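Planning a second two-arm station, what to buy first?
Board: Buying, Budgets and Planning
Started by tanby_bench

tanby_bench wrote:
Hello all. English is my third language, so please be patient with me.
At Tanby we have one table with two arms, and we use it for kitchen appliance tasks. In February I must give a budget for a second table. The quote from Raudsepp has 2914 for the structure, the mounts and the cables together, without arms. The arms are a separate line and already approved, so I don't ask about them.
My question is about the rest. I have 2000 that I can move freely, and three things I would like to buy with it:

1. Fingertips. For doors we use a long black finger with a wide flat pad at the end. We have one set and no spare. Lamex makes them to our drawing, and the minimum order is 300.
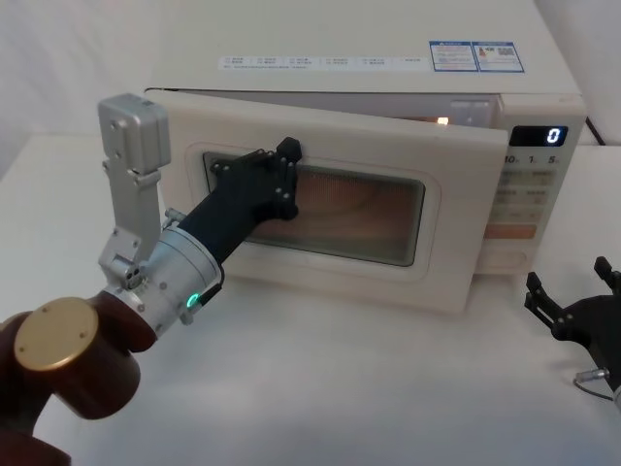

2. Appliances. Now we have one microwave, the cream one. I would like to have more types, with handle, with push button and so on.

3. A better backdrop. Ours is plain white and it has wrinkles. My colleague wants a hard panel.

In which order would you spend?

ostrich_cable wrote:
Appliances first, without doubt. If every door you open is the same door, then you learn one door. Buy used ones. I paid 60 for my last microwave and it heats very well, I eat from it also.
The backdrop I would not touch.

milling_at_night wrote:
I don't agree with ostrich. Spares first. When the only set of fingers breaks, the table stands still, and then it does not matter how many microwaves you have on the shelf. Our Lamex order took so long that we missed a demo.
Also look at your cable in the picture, the thin gray one at the right gripper. It makes a loop out to the side with a small connector on it. I would plan money for clips and for a second cable. It is small money but people forget it in the budget.

ostrich_cable wrote:
@milling_at_night A finger is a piece you can print in the evening. For tests it is enough.

milling_at_night wrote:
Printed ones bend when you push on a door. We tried it. Maybe yours are better than mine.

tanby_bench wrote:
Thank you both. We printed one also and it was too soft, so I am more on the side of milling here. The cable clips I did not have in my list, I add them now.
About used appliances: does your purchasing department accept this? Mine wants an invoice from a company.

trotico_user wrote:
We buy from Trotico, they sell returned kitchen goods and give a normal invoice. More expensive than a private seller, but accounting is happy. Ask them for the model number before you pay, we got two times the same microwave under different names.
One more point to the plan. Check the width of the second table before you sign the Raudsepp quote. A door which swings to the side needs free space, and the arm must have place there too. We ordered ours too narrow and had to turn every appliance a little.

ostrich_cable wrote:
Good point with the table. I still say two used microwaves before anything from Lamex, but I see I am alone.

tanby_bench wrote:
Not fully alone :) My order is now: Lamex set for 300, clips and a spare cable, then Trotico with what remains. The backdrop must wait and my colleague can iron it. I asked Raudsepp if a wider top changes the price. When they answer I will write it here.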